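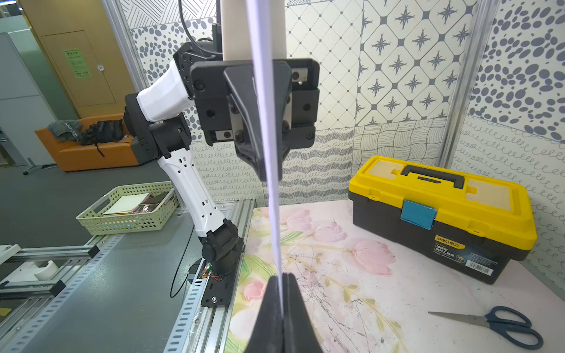 4. Recording a work on paper in the Gistska register

This section is for registrars and for helpers who enter prints, drawings and watercolours from the store. Sculpture and framed paintings have their own section (5). Please read the notes before the first entry, as some fields can not be changed after saving.

Before you start

You need a user name with the right "Edit works". At the Urnetport collection these rights are given by Fionnuala Hanrahan. If you see the list of works but the button New is grey, your account has reading rights only.

4.1 Opening a new record

1. Log in and choose Works, then New.
2. In the field Type choose Paper. The form changes and shows the fields for sheet, support and mount.
3. Enter the inventory number. It has 8 characters and no spaces. Old numbers from the card catalogue go into the field Former number, also when they are incomplete.
4. Enter the artist with the family name first. If the artist is not known, choose Unknown from the list. Do not type a question mark.
5. Press Save once and wait until the record number appears at the top.

Note: the inventory number is locked after step 5. If you have made a mistake, ask a person with administrator rights to unlock it. Do not make a second record for the same work.

4.2 Measurements

6. Measure the sheet first, then the image, then the mount. Height always comes before width.
7. Write the measures in millimetres, without the unit. The program adds it.
8. For a sheet with uneven edges, take the largest height and the largest width and tick the box Irregular.

Caution: use only a soft tape near the work. Pens and metal rulers stay outside the table area. Notes are made in pencil.

4.3 How the work came to the collection

9. Choose one of the following: Gift, Purchase, Long loan, Found in store.
10. For a gift, enter the giver as it is written in the letter of gift. For example, the Mac Carthaigh gift has 16 sheets and each sheet has its own record, joined by the field Group.
11. Attach the letter as a PDF. Larger scans are refused by the program without a clear message, so if nothing happens after you press Attach, reduce the file and try again.

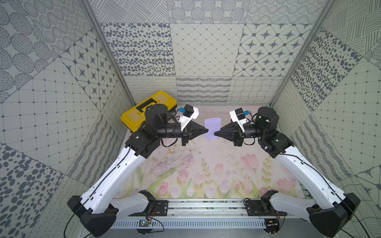 12. If the work is a long loan, enter the end date also. The program sends a reminder 2 months before this date to the person named in the field Contact.

Note: "Found in store" is not an answer for ever. Records with this entry appear on the list Open questions, which Donal Ó Flaithearta goes through every April.

4.4 Location and value

13. Choose the building, the room and the drawer. The Trandosberg depot uses letters for the drawers and the main building uses numbers.
14. When a work is moved, do not write over the old location. Press Move, enter the new place and confirm. The old place stays in the history.
15. The field Value may stay empty. A value of 0 means that an expert has seen the work and gave it no market value, so please do not enter 0 when you simply do not know.

Caution: the list export shows at most 150 records. If your search gives more, divide it by room or by artist, otherwise the last records are missing in the file.

Section last changed: Dec 9, 2021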